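Print | E-mail

05/08/2021

Clurnotcombe's summer reading drive has blown right past its goal! Children and grown-ups logged 3,569 books at the town library, and 149 of the readers had never held a card before.

The drive ran at all three branches, with Drumberg coming out on top after trailing Dostska for weeks. Comics, cookbooks and audiobooks all counted, and so did reading aloud to the dog.

Every reader who turned in a full sheet gets to pick a paperback to keep, and there are still plenty of good ones on the cart. 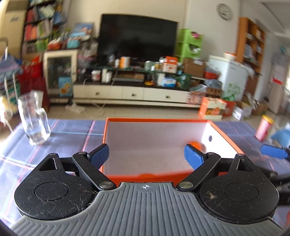 Shaikh

The Drumberg branch will stay open an hour later through October, so there is time to get going on the next stack. Sheets for the fall drive are at the front desk now, and new cards are free.

Contact us | © 2021 Clurnotcombe News | Back to top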